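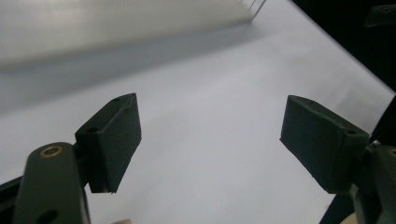

Do the stretches with open, empty jaws count as bad data?

I'm collecting demos with a hand-held gripper for a little pick-and-place policy, and I have 153 episodes so far. My problem is the bits where the jaws are wide open over a plain white surface and nothing is between them. Some of my recordings have a lot of that before I get to the part I'm picking up. Should I trim it all off? I'd like to train before May and I really don't want to redo everything.

Plomura
15 February 2025

Don't trim it all! The policy has to learn what "open and still looking" looks like, and how to get from there to the object. I cut mine right down to the grasp once and the thing closed its fingers the second it started up (very funny for one afternoon, then less so). What I do now is keep the approach and drop only the part at the front where I'm hovering and making up my mind. If the pose hasn't changed for 80 frames, out it goes.

Also, a bare white background gives the model very little to judge its own motion by, and if you get your poses from visual tracking, that can drift too. I'd put a patterned mat down for your next batch, or at least leave a few odds and ends lying near the edges. And check that your own fingertips aren't creeping into view at the bottom. It's easy to do with these and I've had to change my grip more than once.

Skaltell

just get more data. I have 1687 episodes and never trimmed any of them, works ok

Vusedden

Agree with Skaltell on keeping the approach. One thing to add: open the jaws to the same width at the start of every take. I had 3 different starting widths in one set and spent ages blaming the training code.

Jalali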